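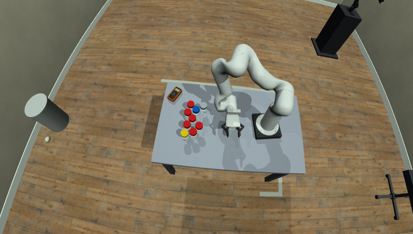
Robot arm on a table, simulated.

I've been a member at the Clevham workshop for a little over two years now, and I keep getting emails from people who want to start something similar in their own town and want to know how we handle tools. So I'm writing it down once and I'll send people the link.

Background first. Clevham is a small shared shop. We have one big room, a back room with a door that closes, and a loading area we share with the tile importer next door. Rent and power together came to 2782 a month last winter. Dues cover most of it and classes cover the rest. We have no staff. If something breaks, it stays broken until a member gets annoyed enough to fix it.

For the first year the tool policy was one sentence on the wiki: put it back where you found it. That worked when there were 13 of us. Everybody knew who had the good calipers, and if you didn't, you yelled across the room and found out. When we grew past that, it stopped working. I lost most of a Saturday's worth of daylight one October looking for a tap handle that had been in somebody's car for three weeks. He wasn't stealing it. He had a job half done at home and forgot.

Ingvar Vigfúsdóttir proposed a checkout system at the next meeting. The first version was a clipboard. You wrote your name, the tool and the time. I was in favor of the clipboard and I still think it was a decent idea, but the pen went missing in the first week and after that people wrote with whatever was around, including soapstone. Half the entries said things like "drill, back soon."

The second version was software. Sizwe Modise had used a program called Storkura at another shop and offered to set it up on an old laptop by the door. You scan a label on the tool, scan your door card, and it records the loan. It took him a couple of evenings to install and then it took all of us about a month to get labels on things. Labeling was by far the worst part. Paper labels came off with the first bit of cutting oil. Printed vinyl was better on anything flat. On round handles nothing stuck for long, so now those have a small metal tag on a split ring, stamped by hand with a number. The stamping is ugly but you can read it.

The things I would tell somebody setting this up:

Don't label everything. We started with every screwdriver and it was a waste of time. Screwdrivers cost little and get lost anyway. Now we track only tools that would cost real money to replace or that stop a job when they're gone. Collets, the dial indicator, the tap and die sets, the torque wrenches, the soldering station, the laptop for the CNC router. Everything else is just on the pegboard with an outline painted behind it. The outlines work well. I was against them because I thought they looked like a school shop, and I was wrong about that.

Decide how long a loan is. Ours is 2 days for anything that leaves the building. If you need longer you ask on the mailing list and almost always somebody says fine. Before we had a number, any complaint turned into an argument about what was reasonable.

Put the reminder emails on a short delay. Storkura sends one the minute a loan runs out, and people found it rude. Sizwe changed it to the next morning at 9 and the grumbling stopped.

Keep consumables separate. Drill bits, blades, sandpaper and end mills are not loans. We sell those out of a cabinet at cost plus a little, with a cash box and a price list taped inside the door. We order most of them from Hutapea because they will ship small quantities. I tried to run the consumables through the same software and gave up after two attempts. It wants everything to come back.

We also had to sort out donated tools. People mean well, and they bring in a lot of stuff from garages. At one point the back room had four bench grinders and none of them ran. The rule now is that a donation needs a member who will say yes to it, clean it, and find a spot for it. If there isn't one, we say thank you and turn it down. I have had to do this in person and it's uncomfortable, but it beats moving the grinders around every time we want to sweep.

The one purchase I had doubts about was the Mumora cabinet. It's a steel tool cabinet with a lock that talks to the card reader, and it cost us 1149 used, plus the fuel to go and get it. The vote was close. I voted no. It has been fine. The torque wrenches live in there, and so do the precision squares, and they are there when I go looking. The lock has failed twice, both times with the door closed, and Ingvar got it open with the manual key that we now keep on a hook in the office and not inside the cabinet.

Things still go missing. The 10 mm sockets go missing the way they do everywhere. There's also a deburring tool with a blue handle that has been signed out to an old member who moved away, and I can't close the loan without marking it found or paid for. If you have it, please mail it back, the address hasn't changed.

I get asked whether the software is worth it for a smaller group. With under a couple dozen people I'd start with the painted outlines and a loan limit and see how far that gets you. The laptop can come later. If you do go with Storkura, turn off the photo feature, it slows the scanner down a lot on old hardware. Sizwe has his config file and says he's happy to share it, so leave a comment and I'll pass it along.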